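Ponuron (band)

Ponuron were an indie rock four-piece from Morkholm, active for seven years and best known for their second album, Riviere, which came out on the Ulto label in September 2005. I've kept this entry going on my own pages since shortly after they split, so it's written by a fan (me) and it wanders a bit. Where I'm going on memory I've tried to say so.

Name

The name is pronounced po-NEW-ron, with the weight on the middle. I said it wrong for two years and was put right by the person selling T-shirts. It doesn't mean anything as far as I know. In the one fanzine interview where it came up, the bass player said it was a misreading of a label on a second-hand amplifier, and the drummer said in the same interview that it wasn't, and then they talked about soup for half a page.

Early years

The band started at school as a three-piece with no bass at all, which you can hear on the first demo – it's thin and fast and the vocals are far too loud. They played in Morkholm wherever would have them, mostly the upstairs room at the bus station cafe and a couple of youth club nights. The bass player joined in time for the second demo, a cassette in a run of 100 with hand-folded sleeves. Mine is missing its inlay but still plays, apart from a wobble in the second song that may well be on all of them.

That cassette got them signed to Ulto, a small label then run from a flat over a dry cleaner's. Ulto had mostly put out electronic records up to that point and didn't quite know what to do with a guitar band. The first album was self-titled, recorded in nine days and mastered rather quietly, so you have to turn it up. I'm very fond of it. The songs are short, nearly all of them are about trains or about not phoning somebody back, and "Wet Platform" still has one of my favourite openings on any record: the guitar comes in early, stops, and comes in again, and they left it.

Riviere

Riviere is the one people know. It has eleven songs in 41 minutes, with a proper piano on three of them and a small string section on the closer. The tempo drops a good deal after the debut, and the singing moves right down in the mix until it's nearly a mumble. Some of the early fans hated this. I remember a long, quite bad-tempered thread on the old message board about whether the strings were "allowed", and I'm sorry to say I was in it.

The first pressing sold 3,148 copies by the following March, according to the Ulto newsletter, and that was enough for a repress with a slightly greener sleeve. If you're buying second-hand, the first pressing has the song titles on the spine side of the back cover and the repress has them in the middle. They sound the same to me. The inner sleeve of both has the lyrics to track six printed under track seven, and that was never fixed.

The two singles were "Ferry Weather" and "Lamp". "Ferry Weather" is the better-known one and got a fair bit of late-night radio. "Lamp" has a B-side called "Lamp (Other)", the same words over completely different chords, and I'd send anyone new to the band straight to it before the album!
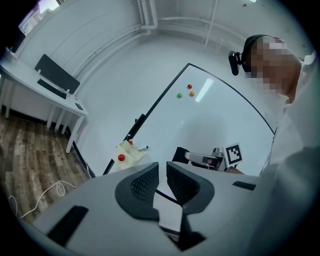
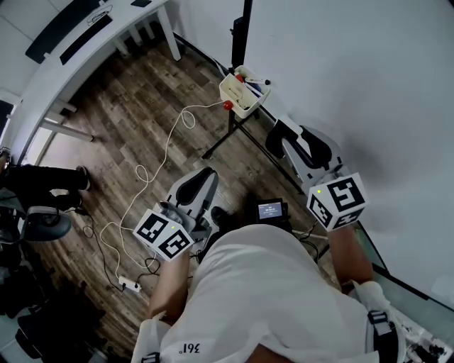
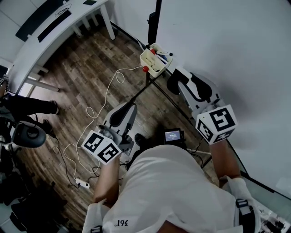
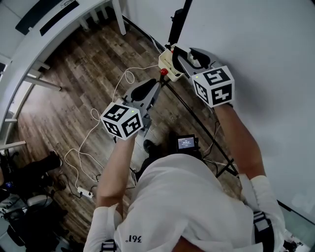

Live shows

Ponuron were an uneven live band. On a good night they were terrific and on a bad one they tuned up for longer than they played. The set hardly ever ran past 50 minutes and there was no encore on any of the dates I went to. Between songs you got a mutter, or a very long story from the drummer that the others would start playing over.

The tour for Riviere was the biggest they did. Most of the rooms were small, a back bar or a student union, but the homecoming date at Morkholm Corn Hall was moved up from the 700-capacity side room to the main floor and drew 1,909 people, a number the band later had printed on a badge. The string parts were done that night by players from the town youth orchestra, who got a bigger cheer than anyone else on the stage. A desk recording went round on CD-R for years. It's missing the first song and the balance is odd, with the piano nearly inaudible, but the version of "Wet Platform" is worth putting up with all that for.

They also played a few festivals and by all accounts disliked them. I only saw one, in the middle of the afternoon in a tent next to a much louder tent, and they cut three songs and left.

Third album and split

A third album was started and never finished. Five songs exist as rough mixes and two of those came out on an Ulto compilation, "Slow Kettle" and an instrumental listed only as "Fourth One". They're closer to the debut than to Riviere, quick and dry with no piano. The band announced the split in a two-line note on their website, which went offline a few months afterwards, and I don't have a saved copy (if you do, please write to me).

There has been no reunion. Two members later played together on an Ulto session under another name, though it's not credited in a way that lets me say which two.

Sound and influence

Reviewers at the time tended to call them gloomy and I've never really heard that. The words are downcast on paper but the tunes go up at the ends of lines, and the drumming is downright cheerful. The guitars are mostly clean with a lot of open strings, and there isn't a solo on either album unless you count the end of "Lamp", where somebody plays one note for the last minute.

You'll hear bits of them in later Morkholm bands – the muttered verses especially, and the habit of stopping dead a bar early.

Discography

Untitled demo (cassette, self-released)
Second demo (cassette, self-released)
Ponuron (album, Ulto)
"Ferry Weather" (single, Ulto)
Riviere (album, Ulto)
"Lamp" / "Lamp (Other)" (single, Ulto)

The tour-only CD sold on the Riviere dates isn't listed because I've seen two different track listings for it and own neither.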